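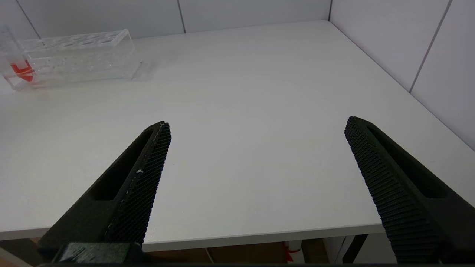
Attachment 1: white surface, textured pads left and right

Ticket: Dadik label printer skips every second label
Site: Vernstead
Status: Solved, leaving open until the end of June

Original report
Hi all! We just moved to the bigger Jumano rolls (2000 labels each, love them) and the printer now feeds one blank after every printed label. It ran fine on the old rolls. Driver is the one that came on the disc. Power cycling changes nothing, and the test page from the front button comes out perfect, which got me very curious.

Update, 9:40
Ran the media calibration with the lid closed. It fed a few labels, stopped, blinked green. Printed a batch of 30 from Manole and got the same blanks as before. Cleaned the gap sensor with a dry swab while I was in there. No change.

Update, 11:15
Progress! Printed straight from a text editor and there were no blanks at all. So the printer is happy and Manole is sending something odd. Opened the template and the page height was set to 70 mm. The new labels are shorter than the old ones, so each job was running over onto the next label. The old rolls hid it completely. What a great little bug.

Fix
1. In Manole, open the template and go to Page Setup.
2. Untick "Use saved size" and pick "Read from printer".
3. Save under a new name. Saving over the old one puts the 70 back (I tried it twice).
4. Restart the print queue.

Update, 14:05
Full batch of 30, no blanks, text nicely centered. Darkness is still at 2 and looks crisp, so I left it there.

Still open: the shipping template probably has the same saved size. I'll check it when the next roll goes in.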